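Apartado 4. Las toallas: doblado, cestas y reparto

Si has llegado hasta aquí es que ya tienes montadas las baldas (apartado 2) y etiquetadas las puertas (apartado 3), así que enhorabuena, lo pesado está hecho. A mí las toallas me gustan, lo confieso. Es la parte de la casa que más agradece un rato de cariño, y con la radio puesta se pasa la tarde volando.

Te cuento cómo lo hago yo en la casa de Starkilley, que tiene dos baños, un aseo y demasiadas toallas. Si tu casa es más pequeña, quédate con los pasos del 1 al 7 y sáltate el reparto por colores.

4.1. Antes de empezar

Vas a necesitar:

- Una superficie despejada y limpia, más ancha que tu toalla de baño extendida. Yo uso la cama; la mesa de la cocina también vale si le pasas antes un paño y la dejas secar.
- Las cestas del apartado 1. Para las toallas de manos y de tocador prefiero las bajas, de esas que te dejan ver el fondo sin meter el brazo entero.
- Una cinta métrica, solo la primera vez.
- Un sitio donde ir echando lo que no vuelve al armario. Una bolsa grande, una caja, lo que tengas.

Saca todas las toallas de la casa. Todas, también las del altillo y las que viven en la bolsa de la playa. La primera vez que lo hice junté 41, y eso que vivíamos cuatro personas (Maarja Tamošiūnaitė, que estaba de visita, todavía me lo recuerda cada vez que le presto una).

PRECAUCIÓN: no guardes nada que notes húmedo al tacto. Mete la mano entre los pliegues y en las costuras, que es donde se queda el agua. Ante la duda, otra hora tendida. Una toalla húmeda en un armario cerrado le pega el olor a toda la pila.

4.2. Selección

1. Haz tres montones: baño, manos y tocador. De momento no mires colores ni juegos, solo tamaños.

2. Coge cada toalla por dos esquinas y sacúdela fuerte, un par de veces. El rizo se levanta y queda mucho más mullida. Si puedes, hazlo en el balcón, que la pelusa vuela una barbaridad.

3. Revísala a contraluz. Si ves claros en el tejido o el borde está deshilachado, va a la bolsa de descartes. Con un hilo suelto basta con cortarlo al ras con tijeras.

4. No tires del hilo. Te lo pongo como paso aparte porque yo lo he hecho más veces de las que quiero admitir, y en las toallas de rizo se viene detrás media fila de bucles.

5. Decide cuántas se quedan. Yo calculo dos de baño y dos de manos por persona, y un juego de más para visitas. En casa de Kadri Raudsepp son tres por persona porque sus hijos nadan. Ajusta a tu gusto.

NOTA: los descartes son estupendos como trapos. Córtalos en cuadrados y déjalos en el cubo de limpieza, mejor si son de un color que no se confunda con las toallas buenas. También puedes preguntar en la protectora de animales de tu zona si las aceptan enteras.

4.3. Doblado de las toallas de baño

Mide primero el fondo de la balda. Las Memel que recomiendo en el apartado 2 admiten bien una toalla doblada en tercios; si las tuyas son más estrechas, dobla en cuartos y ya está.

1. Extiende la toalla a lo largo, con la etiqueta hacia arriba y a tu izquierda. Alísala con el antebrazo, va más rápido que con la palma.

2. Lleva el borde largo de arriba hasta un tercio del ancho.

3. Dobla encima el borde de abajo. Te queda una tira larga con los dos bordes escondidos.

4. Junta los extremos cortos por la mitad.

5. Vuelve a doblar, otra vez por la mitad. Si es una toalla muy gruesa, para aquí y prueba si cabe en la balda antes de seguir.

6. Colócala con el lomo redondeado hacia fuera. Queda bonito y, lo mejor, coges una sin llevarte las de al lado.

7. Apila como mucho hasta 8. Con más altura la pila se vence, y acabas rehaciéndola cada vez que alguien tira de la de abajo - en mi casa, siempre.

Las primeras te saldrán torcidas. Déjalas así, de verdad, y corrige en la siguiente colada. Cuando lleves unas cuantas las manos van solas.

4.4. Toallas de manos y de tocador en cesta

Aquí cambia la cosa, porque en la cesta no apilo. Las pequeñas van de pie, una detrás de otra, como fichas de un archivador, o bien sueltas si la cesta es para el aseo y se usan a todas horas. Pui-shan Kao las enrolla, y le quedan preciosas, pero yo con los rollos no tengo paciencia: se me abren.

Para ponerlas de pie:

1. Dobla en tercios a lo largo, igual que las grandes.

2. Dobla por la mitad y luego otra vez. Tienes que conseguir un paquetito que se aguante solo sobre la mesa. Si se cae, aprieta un poco el último pliegue.

3. Empieza por un extremo de la cesta y ve llenando hacia el otro. Mientras la cesta esté medio vacía, apóyala ligeramente inclinada contra la pared y no se te caerán las primeras.

4. Deja un hueco del ancho de tu mano. Lo vas a agradecer al sacar y al meter.

Para dejarlas sueltas:

1. Coge la toalla por el centro, con pellizco, y levántala para que las puntas caigan.

2. Bájala sobre la cesta y suéltala cuando toque el fondo. Se queda recogida en un montoncito con los pliegues hacia arriba.

3. Mete hacia dentro las puntas que asomen por el borde. Y no la estires más! La gracia es que parezca mullida.

PRECAUCIÓN: si tu cesta es trenzada, pasa la mano por dentro antes de estrenarla. Una tira levantada engancha los bucles del rizo y te hace una carrera. Si encuentras alguna punta, remétela en el trenzado o forra el fondo con una tela de algodón fina.

NOTA: las cestas cerca de la ducha se llenan de vaho. Vacíalas y pásales un cepillo seco una vez al mes. Yo aprovecho cuando cambio las sábanas, así no se me olvida.

4.5. Reparto por colores (opcional)

Esto lo empecé por pura pereza. Me cansé de preguntar de quién era cada toalla tirada en el suelo, y asigné un color por baño. Los tonos teja, óxido y canela van al aseo de abajo, donde entramos con las manos sucias del huerto. Los claros, al baño de arriba. Los azules, para las visitas.

Si quieres probarlo:

1. Elige colores que ya tengas. No compres nada hasta haber vivido un mes con el reparto.

2. Pega una etiqueta del mismo color por dentro de la puerta del armario, a la altura de los ojos.

3. Lava los tonos oscuros y rojizos aparte las primeras veces. Algunos sueltan tinte durante bastante tiempo, y las toallas claras lo chupan todo.

4. Cuenta en casa cómo funciona. Con una vez no basta, te aviso.

Maarja Vasiliauskas me escribió en marzo para decirme que con tres colores se liaban y que lo han dejado en dos, claro y oscuro. Me parece muy buena idea para familias con niños pequeños.

4.6. Mantenimiento y problemas habituales

Las toallas raspan. Casi siempre es exceso de detergente. Usa la mitad en los dos próximos lavados y nada de suavizante, que deja película y hace que sequen peor.

Huelen a cerrado aunque estén limpias. Sácalas, ventílalas una tarde entera y deja la puerta del armario abierta esa noche. Si el olor sigue, vuelve a lavarlas y comprueba que secan del todo antes de doblar.

La pila se cae hacia delante. Mira si las de abajo son más finas que las de arriba. Pon las gruesas en la base.

La cesta no entra en la balda. Sube la balda un agujero (apartado 2.3). Si ya está en el último, pasa la cesta al suelo del armario o al banco del baño.

Siempre se usan las mismas. Guarda las recién lavadas abajo en las pilas, y al fondo en las cestas de pie. Así van rotando y se gastan todas a la vez.

Hay bucles sueltos por todas partes. Revisa cremalleras y cierres de velcro en la lavadora, suelen ser los culpables. Corta los bucles al ras y lava las toallas solas, sin ropa.

Una última cosa antes de pasar a las sábanas: el repaso completo de este apartado lo hago dos veces al año, y el resto del tiempo me limito a doblar lo que sale del tendedero y a recolocar la cesta del aseo cuando se desborda. En el apartado 5 necesitarás otra vez la cinta métrica, así que no la guardes.

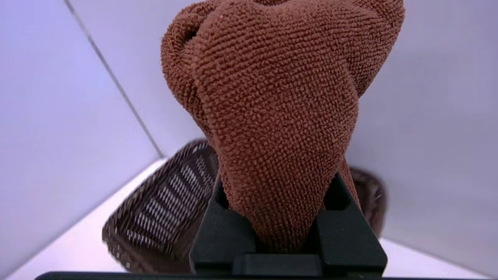

Fig. 4. Toalla de rizo en tono teja y cesta trenzada marrón oscuro (véase 4.4).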